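Schlafen bei Wind, oder: drei Wochen Prakberg

18 Feb 2024

So. Kurz was schreiben, bevor der Kaffee alle ist. Bin seit drei Wochen in der neuen Wohnung in Prakberg und ja, ich lebe noch, danke für die Nachrichten. Nein, ich habe noch nicht alles ausgepackt. Bücher stehen im Flur, Topfdeckel verschollen.

Thema heute: Schlaf. Oder eben kein Schlaf.

Vierter Stock, Hang, Westseite. Bei der Besichtigung war's windstill und ich dachte noch, herrlich, dieser Blick. In der ersten Nacht dann Sturm, und zwar richtig. Ich lag bis halb vier wach und habe zugehört, wie das Haus arbeitet. Es knackt. Es pfeift irgendwo im Bad. Und alle paar Minuten so ein Brummen, tief, eher im Bauch als im Ohr. Morgens im Büro zweimal die falsche Datei verschickt. Peinlich.

Was ich seitdem probiert habe, Reihenfolge egal:

Ohrstöpsel. Die gelben aus der Drogerie. Gehen gegen das Pfeifen, gegen das Brummen null. Außerdem höre ich dann meinen eigenen Puls und fange an, über meinen Puls nachzudenken. Schlecht.

Bett umstellen. Hat mich einen ganzen Nachmittag gekostet und Ekrem einen blauen Zeh (sorry nochmal!). Jetzt steht es an der Innenwand, Kopf Richtung Küche. Besser. Dafür höre ich den Kühlschrank. Den Kühlschrank mag ich aber irgendwie, der ist gleichmäßig.

Rauschen übers Handy. Meeresrauschen, Regen, eine Aufnahme mit dem Titel "Zugabteil nachts". Das Zugabteil war super, bis nach 23 Minuten die Aufnahme von vorn anfing und ich bei jedem Neustart wach wurde. Jetzt Regen. Regen hat eine Schleife, die ich nicht merke.

Baldriantee. Schmeckt wie Schrank. Musste nachts aufs Klo. Nächste.

Früher ins Bett. Funktioniert bei mir einfach nicht, ich liege dann bloß länger rum und ärgere mich länger.

Huguette aus dem zweiten Stock, wohnt da seit Ewigkeiten, meinte im Treppenhaus, das gibt sich. Nach dem ersten Winter hört man's nicht mehr. Der erste Winter ist allerdings noch nicht rum, und ich hätte gerne vorher geschlafen. Sie hat mir dann noch erzählt, dass in den Achtzigern mal eine ganze Markise bis runter zur Haltestelle geflogen ist. Hat mich jetzt nicht so beruigt.

Am meisten gebracht hat bisher was Dummes: Zugluftdichtung. Selbstklebend, Rolle aus dem Baumarkt. Badfenster einmal rundum, halbe Stunde, fertig, Pfeifen weg. Also fast. Bei ganz starkem Wind kommt noch so ein dünner Ton, aber den schaffen die Ohrstöpsel. Warum ich damit drei Wochen gewartet habe, weiß ich auch nicht. Hatte zwischendurch sogar überlegt, 300 Euro für einen schweren Vorhang auszugeben. Şengül hat mir das ausgeredet, die hat so einen und sagt, der hält warm und sonst nix.

Bleibt das Brummen. Ich bin mit dem Ohr an der Wand durch die Wohnung gelaufen, nachts um zwei, in Socken. Flur nichts. Küche nichts. Im Schlafzimmer am Fensterbrett am lautesten, aber eben auch an der Heizung, und das Heizungsrohr leitet vermutlich alles weiter, was im Haus so passiert. Habe der Verwaltung geschrieben. Antwort: man nehme das auf. Na dann.
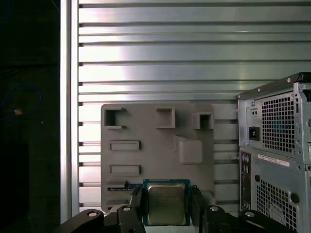

Hilft es eigentlich, bei Sturm das Fenster zu kippen, damit der Druck rausgeht?
Bei mir wurde es dadurch lauter, die Türen haben in den Rahmen geklappert, also lieber alles zu und vor dem Schlafengehen nochmal ordentlich lüften.

Das mit dem Lüften vorher ist überhaupt mein Tipp der Woche. Zehn Minuten, alles auf, dabei Zähne putzen. Danach ist es saukalt und man geht freiwillig unter die Decke. Handy bleibt in der Küche. Der Regen läuft jetzt über den alten Lautsprecher, dann gucke ich nachts auch nicht mehr auf die Uhr. Dieses Rechnen, wenn ich jetzt sofort einschlafe, sind es noch 4 Stunden, das macht mich nämlich fertiger als der Wind.

Gestern also: gelüftet, Regen an, Dichtung dran, Stöpsel rein. Eingeschlafen irgendwann vor Mitternacht, aufgewacht vom Wecker. War allerdings auch kaum Wind, muss man dazusagen. Der echte Test kommt noch, für die nächsten Tage ist wieder was angesagt.

Falls jemand von euch auch am Hang wohnt und das Brummen kennt, schreibt mir bitte in die Kommentare, was es bei euch war. Gerne auch Unfug. Jeferson tippt auf den Dachboden, Ekrem auf die Lüftung vom Bad, ich habe keinen Tipp mehr.

Muss los, Topfdeckel kaufen. Nächstes Mal dann endlich die Sache mit der Küche und warum man Arbeitsplatten zweimal messen solte.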